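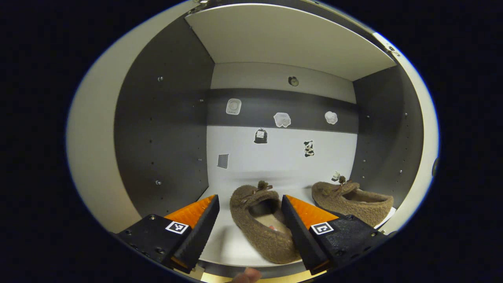
Home | News | Standards | Events | Contact

Lumlow issues handling rules for hand-held gripper recordings

Last updated: March
Reading time: 2 min

Lumlow has published a set of working rules for recording household handling tasks with hand-held grippers. The text runs to 18 clauses and applies to all sites that supply recordings to its shared archive, which holds nearly 4000 sessions.

The main change concerns fiducial markers. Each finger base must carry a flat, clean square marker, and both markers must stay readable when the jaws are fully open. A marker with a lifted corner or a scratch across the pattern has to be replaced before the next session. Finger pads are to be checked at the same time.

Clause 7 covers soft goods such as slippers, gloves and folded cloth. Operators should open the jaws wider than the item, approach at a steady speed and close without pressing the item into the shelf. Paired items are picked one at a time and logged as separate grasps. Fingers of the operator's hand should stay clear of the jaws throughout.

Storage furniture may be fitted with printed cutouts or other wall decoration to vary the background. The layout must be noted in the session log and may not be changed partway through a session.

The rules were tried out at two sites, Sturkovico and Marinho, over 300 sessions. Sturkovico asked for a longer interval between marker checks; the request was turned down. Marinho's log template was adopted with small edits and is attached to the rules as form 701.

Aseo, which maintains the archive software, will add a required field for marker condition. Sessions recorded under the earlier rules remain valid and do not need to be relabeled.

News | Standards | Archive | Back to top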